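Coupon campaign pre-send check, Lavitz spring offer
Posted in Email, Retail Promotions. Tagged Checklist, Coupons, Opt-outs.

Run through before anything goes to the list. Comments added as I went, sorry for the shorthand.

1. Code works at checkout. OK. Tried on phone and laptop, both fine.
2. Code stops after 200 uses. NOT OK. Still set to unlimited, Mittal to fix.
3. Expiry date matches in email, banner and terms. Banner says April, terms say nothing. Fix.
4. Minimum spend shown next to the offer, same size text. OK now.

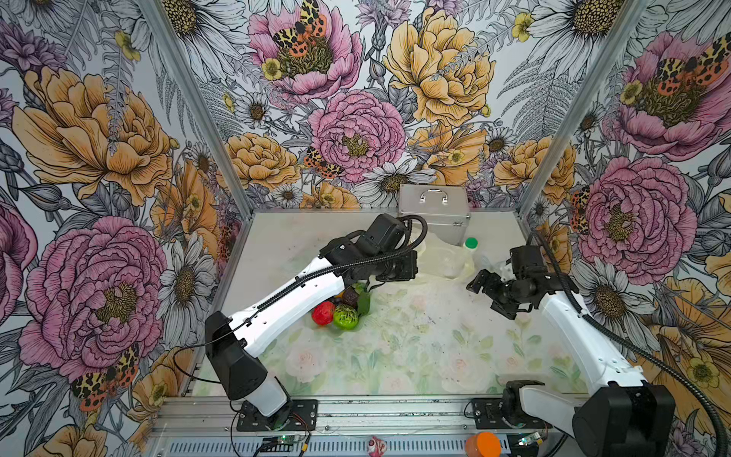

By Savita Malhotra | January 31, 2022 | Filed under Checklists

5. Unsubscribe link. OK, but takes 5 clicks. Too many, ask Etora for the one page version.
6. Opt-outs removed from list. 42 still in there from the old export!! Do not send untill cleared.
7. Test send to the office. Done. Subject line too long on small phones, cut the last bit.
8. Shop staff told. Lillier branch yes, others no reply yet. Chase.
9. Social posts use the same wording as the email. Mostly. Second post still says "free", should be "half price".
10. Someone on replies for the first morning. Shakuntala Negi, till lunch. Need cover after.

Sign off: held. Items 2, 3 and 6 must be done first, the rest can follow teh same day. Recheck 1 after the limit goes on.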